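Eltton Home Recording Guide
Section 4: Setting Up for Vocal Takes

This section covers connecting the microphone, setting the input level, building a headphone mix and recording the first vocal take. It assumes that the Eltton interface is installed and that the session software already lists it as the active device. If it does not, go back to Section 3.

4.1 Before you start

Wear soft clothing without zippers or snaps. Take off anything that ticks, rattles or jingles. A condenser microphone picks up small sounds close to the singer, and they cannot be removed cleanly afterward.

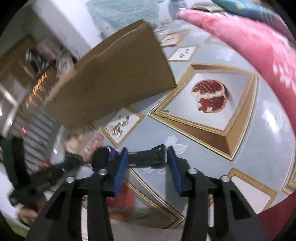 Turn off fans, air conditioning and any heater with a blower. Close the windows. If a refrigerator can be heard from the singing position, move the position or close the door between. Set phones to airplane mode, as vibration alerts carry through the floor and up the stand.

You will need:
Large-diaphragm condenser microphone with shock mount
One XLR cable, male to female
Pop filter
Closed-back headphones
Stand with a boom arm
Printed lyrics, single-sided

4.2 Connecting the microphone

1. Turn the GAIN 1 knob fully counterclockwise.
2. Check that the 48V switch is off. The red light next to it must be dark.
3. Fit the microphone in the shock mount and tighten the collar by hand.
4. Plug the XLR cable into the microphone, then into INPUT 1.
5. Press 48V. Wait until the red light stops blinking.
6. Set the low-cut switch on the microphone to on.

CAUTION: Do not plug in or unplug the XLR cable while 48V is on. Do not use 48V with a ribbon microphone unless its maker states that it is safe.

4.3 Placing the microphone

1. Set the stand so that the center of the capsule is level with the singer's mouth.
2. Place the pop filter one hand width in front of the capsule.
3. Have the singer stand one hand width behind the filter.
4. Mark the floor at the singer's toes with tape.
5. Point the rear of the microphone at the noisiest part of the room, usually the computer.

Note: Hard S sounds can be reduced by turning the microphone slightly to one side. Keep the singer facing straight ahead.

4.4 Setting the input level

1. Create a mono track and name it. Use the song title and the singer's initials, for example "Ollau TT".
2. Arm the track.
3. Ask the singer to perform the loudest part of the song, at full voice. Speaking or humming is not a valid test.
4. Turn GAIN 1 clockwise until the peaks reach -10 dBFS.
5. Repeat the loudest part. If the CLIP light comes on at any point, turn the gain down and test again.
6. Write the knob position on the session sheet.

Do not change the gain between takes of the same song. Takes recorded at different gain settings are hard to edit together.

4.5 Headphone mix

1. Turn the MONITOR knob to the center position.
2. Lower the backing track until the singer can hear their own pitch clearly.
3. Set the click to the song tempo. The demo session supplied with this guide runs at 158 BPM.
4. Add reverb to the headphone send only. Leave the recorded track dry.

CAUTION: Turn PHONES fully down before the headphones are put on. Raise it slowly.

Remove earrings before putting on closed-back headphones. They can press into the ear and click against the cup.
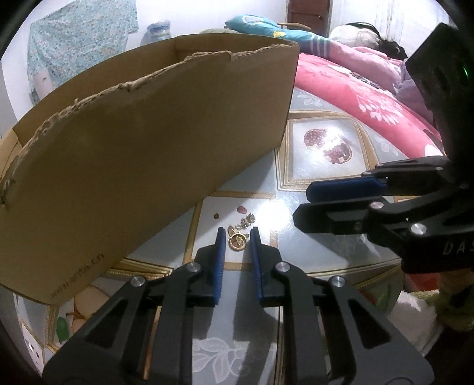 Figure 4-2. Ring and earrings on the tabletop.

If the singer hears a delay, lower the buffer size in the device panel. If the sound then crackles, raise it by one step and use direct monitoring.

4.6 Recording the first take

1. Set a count-in of two bars.
2. Press RECORD.
3. Leave the singer in silence for the count-in. This gives a sample of room noise.
4. Record the song from start to finish without stopping for mistakes.
5. Hold still until the last note of the backing track has died away.
6. Press STOP and save the session.

Record at least three full takes before repairing single lines. Keep all takes, including partial ones, until the mix is approved.

4.7 Common faults

No signal: 48V is off, or the track is set to INPUT 2.
Low hum: The XLR cable runs beside a power cable. Separate them, or cross them at a right angle.
Click heard on the vocal track: Headphone level is too high, or one cup is off the ear.
Thin, hollow sound: Both direct and software monitoring are on. Turn one off.
Thumps: The cable is touching the stand. Leave a loose loop at the shock mount.

Editing and combining takes is covered in Section 5.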